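Sheets, pajamas and pill charts: setting the house up before someone comes home from the hospital

I have done this twice now, once in a hurry and once with a bit of warning, and the second time went so much better that I wrote it all down. We live out in Ernness, 45 minutes from the hospital, so running back for something we forgot wasn't much fun!

Start with the bed. You want two fitted sheets at the very least, and three if there are any drains or dressings involved. Put a waterproof pad under the sheet and a folded flat sheet across the middle on top, tucked in hard at both sides. When there's a spill at 3 a.m. you pull off the top layer and everybody goes back to sleep.

Pajamas next. Button fronts, a size too big, nothing that goes over the head. I bought two pairs in November from a little place in Skuvthorpe and cut the elastic in one waistband, which felt like a crime but a drawstring is so much kinder on a sore belly.

The kitchen counter is where I keep the medicines, well away from the kettle. I tape a chart inside the cupboard door – time down the side, names across the top – and cross each dose off in pen. Pencil smudges, ask me how I know. If the hospital pharmacy gives you a printed list, copy from that and from nothing else, and call them if anything looks odd.

For drinks I use a 600 ml bottle with a straw lid. Some people have to measure fluids and some don't, so ask before you leave the ward. A strip of masking tape down the side with lines on it makes the sums easy.

Washing: cold rinse first for blood, always, then a normal wash as warm as the label allows. Hot water first sets the stain and you'll be looking at it forever. I keep a lidded bucket by the machine so things can soak overnight.
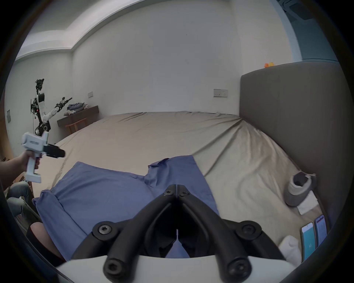
Marguerite wrote in to say that she makes the bed up in double layers, pad, sheet, pad, sheet, so there's a clean one already underneath and she only has to peel. I tried it this week and it's brilliant, although it does get warm, so maybe skip it for anyone running a temperature.

She also rolls a towel under the knees, but check that with the nurse first, as it isn't allowed after some operations.

Last thing, phone numbers. Ward, pharmacy, doctor, all on one card in big print, stuck to the fridge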